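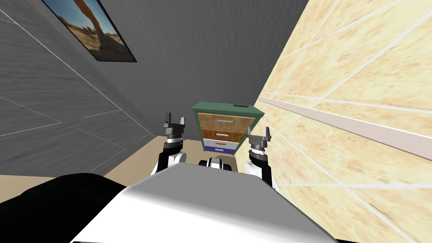
Simulator view: both arms out toward the green drawer unit at the end of the passage, grippers open.

Vultside Two-Arm Kit for the Home Workshop

If you have a bench, a bit of patience and maybe a friend to hold the other end of things, the Vultside kit will get you to a working two-armed robot at a pace that suits you. We sell it as a full set or in four stages, and most of our customers take the stages, partly for the budget and partly (we suspect) to make the fun last longer.

Every order comes with access to Hoani, our simulator, and we'd gently urge you to spend a good long while in there before you cut or bolt anything. The room in our picture is the one we call Narrow Passage. It has a wall close in on either side and a small chest of drawers at the far end, all three drawers closed when you start, and the handles aren't all alike - two are silver and the bottom one is orange, on a front that looks quite different from its neighbors. Getting both arms down there without bumping a wall is a lovely way to spend an evening, and what you learn carries over to the real arms when you come to set your reach limits.

Arūnas Kazlauskienė, who wrote the room, has made 14 others, including a pantry and a very cramped laundry closet, and you can load your own floor plan too.

What comes in the box
Two arms with two-finger grippers
Torso shell and mounting plate
Wiring loom, labeled at both ends
Printed build book, over 10 chapters, spiral bound so it lies flat
12 months of Hoani updates

What you'll need at home
A hex key set, a small torque wrench, a sturdy table, and a computer that can handle a modern game reasonably well.

Shared workshops are welcome to put several builders on one license. Write to Mirjam Koller at our Fastau shop and she'll set it up for you, and she's happy to talk through cable lengths as well - do measure your bench first! The next batch of torso shells ships in August.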